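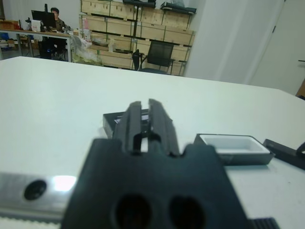

Bimanual planner keeps timing out on box handover

wristwatcher
Running Nomell on two arms and the planner gives up on roughly every other handover. I've got the timeout at 300 ms and I've tried seeding it with the last good path, no joy. Single arm moves are lovely. Anyone got this working?

sprocket_tea
300 ms is mean for two arms planned together! Plan them one after the other and let the second treat the first as an obstacle. We did that at Skirkel and never looked back.

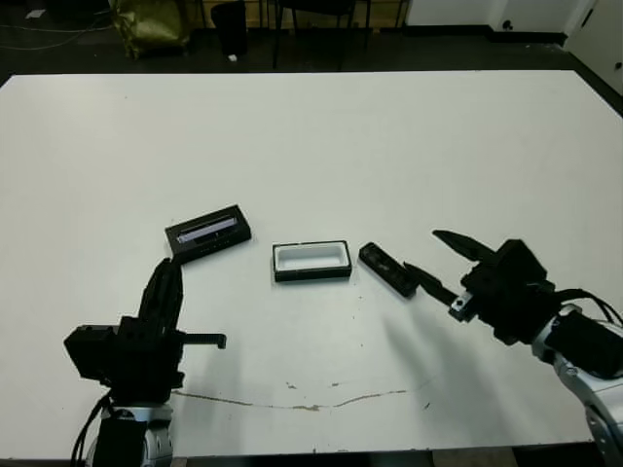

Gandari, December

Copying in a bit from my build log as it's the same problem. I had both arms in one planning group and 156 collision pairs switched on, most of them between links that can't ever meet. Pruned the lot down to 40 and planning time dropped like a stone. Do that before you touch the timeout.
- lowgain

wristwatcher
Ooh, hadn't thought of pruning. Sprocket, doesn't one-after-the-other just leave the second arm stuck waiting?

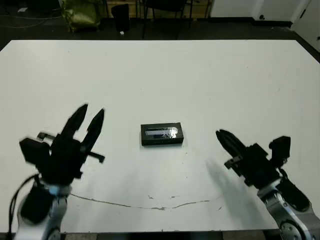
It does on mine, anyway - I had a quick go over lunch and the second arm sat there replanning until the first had cleared off. Fine for sorting, hopeless for a handover.

sprocket_tea
Then your padding's too fat. I still wouldn't plan jointly, sorry lowgain.
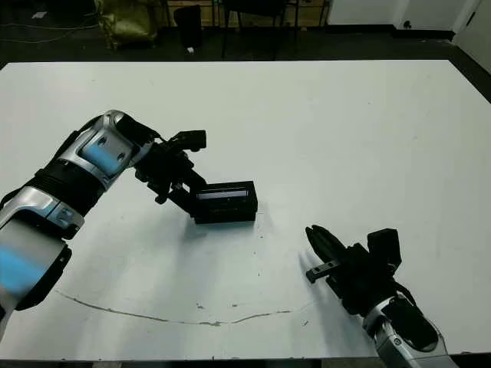 lowgain
Padding matters, but the contact rules matter more. Nomell treats any touch as a collision unless you whitelist it for that phase. With the left gripper touching the end of the box and the right one still hovering short of it, you want left allowed and right forbidden, then swap. Ciobanu's plugin does the swapping for you, though the docs are dreadful.

wristwatcher
Right, pruning first, then the plugin. Will post my config tonight.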